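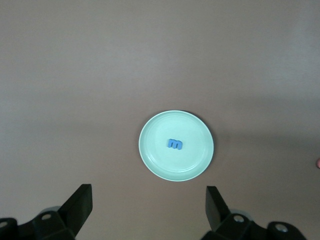
写在前头:这期本来该聊春天的菜,可我三月整个月都在跟家里那缸酸面种较劲,别的什么也没干成,所以就聊它吧。

事情是这样的。我去年冬天从Lorraine Bainbridge那儿分来一小罐面种,她住Mundwood那头,养面种养了好多年,罐子上贴的标签都换过几茬了。她给我的时候只交代了一句:“饿了它会告诉你。”我当时点头点得特别认真,回家路上才想,它怎么告诉我?

头两个星期我一天喂两次,早上一次,睡前一次,跟上班打卡似的。面粉用的是超市里最普通的高筋粉,水是晾过的自来水,比例一比一比一,按重量算。它倒是挺给面子,五六个小时就能涨一倍,鼓鼓囊囊的,闻着有点像没熟透的苹果。我得意得不行,拍了照发给所有人,连平时不怎么说话的表姐都收到了(她回了一个大拇指)。

然后三月就来了。先是倒春寒,厨房早上冷得我穿着羽绒服煮咖啡,面种趴在罐底一动不动,上面浮了一层灰灰的水。我以为完了,在网上翻了一晚上帖子,越翻越慌。有人说倒掉,有人说搅回去,还有人说要放黑麦粉、蜂蜜、葡萄皮,看得我都想给它挂个号了。

最后还是打电话问了Lorraine。她在那头笑了半天,说那层水搅回去就行,嫌酸就倒掉;冷了就找个暖和地方,别老揭盖子看。我把罐子挪进了烤箱,只开里面那盏灯,门上贴了张大字条:里面有东西!!这张字条非常重要,有一回我差点就按下预热了,手都已经放在旋钮上。

面种缓过来用了三天。缓过来以后我就开始烤面包,一口气烤了八个。前面几个实在没法看,切开来中间湿答答一坨,外皮硬得能敲门。我家那位很有礼貌,每次都说“挺有嚼头的”,然后默默去煮面条。

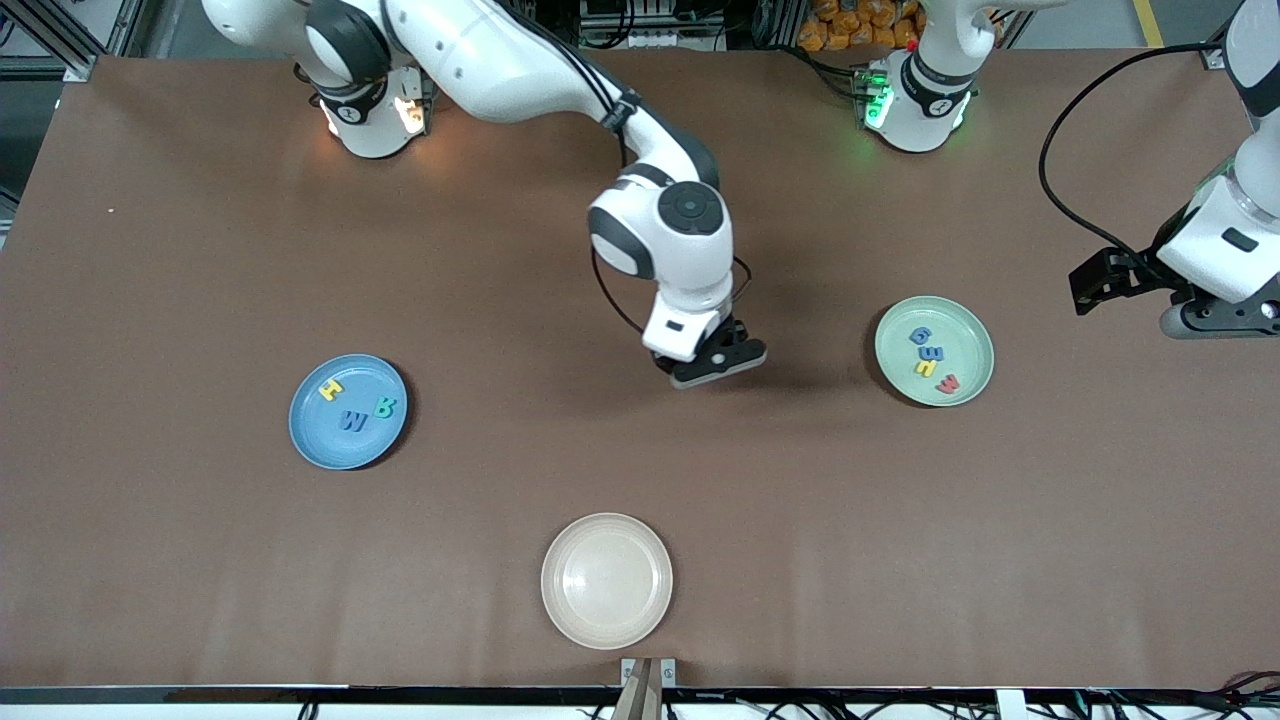
后来我想明白了,毛病多半出在我太着急。菜谱上写“室温发酵四小时”,我就真的掐着表等四小时,也不管写菜谱的人家里多暖和。我家三月那个温度,四小时连热身都不够。现在我改看面团:边缘鼓起来,表面有几个泡,晃一晃盆,它会跟着颤,这就差不多了。有时候六个小时,有时候要八个小时,遇上阴雨天干脆放到我看完一部电影再说。

整形这一步我到现在还是不太行。Selma Stojanović教过我一个办法,手上蘸水,别蘸面粉,动作快一点,把面团往自己怀里带,底下绷紧了就停手。她在Lonbridge开烘焙课,我去蹭过两次,她揉面的时候一边跟人聊天一边看都不看,我在旁边盯得眼睛发酸,回家一试,面团照样糊了满手。她说多糊几次就好了。行吧,我继续糊。

冷藏过夜倒是我最喜欢的一步,因为什么都不用干。晚上把面团连着发酵篮套个袋子塞进冰箱,第二天早上直接割包进炉,冷的面团反而好割。割包我用的是剃须刀片,手稳的时候能割出一道漂亮的弧,手不稳的时候像被猫挠过。吃起来一样香!

说到喂剩下的那些弃种,千万别扔。我攒在冰箱一个盒子里,攒够了就摊葱花饼:弃种里加个鸡蛋,加盐,加一大把葱,稀稠调到能从勺子上慢慢流下来,平底锅多放点油,小火。外脆里软,带一点点酸,比我正经烤的面包受欢迎得多。上个周末邻居家小孩连吃了三张,还问我面包什么时候能做得跟饼一样好吃。小朋友讲话真直。

有读者来信问用什么面粉好。我试下来,全麦加到两成,面种明显活泼,再多我就控制不住了,面团塌得很快。Navilitz那家磨坊的石磨粉我也买过一袋,香是真香,吸水也是真猛,同样的水量揉出来干巴巴的,得多加两三勺水慢慢揉进去。价钱嘛,拿来天天喂面种有点心疼,我留着烤周末那一个。

还有人问出门旅行面种怎么办。喂饱了放冰箱,一两个星期没问题,回来喂两三顿就醒了。我试着寄养过一回,放在Kyei那边的朋友家,结果朋友太勤快,喂得比我还勤,还回来的时候换了个大罐子,满满当当,抱着像抱了个娃。

对了,咱们这份小通讯的订阅人数过了3,000,谢谢大家!上个月还是2,693呢。有想要面种的给我回信,住得近的可以来拿,自己带个干净的玻璃罐,盖子别拧死,路上它会长的。

下期聊腌萝卜。萝卜已经买回来了,在阳台上晾着,今晚要是下雨我还得起来收。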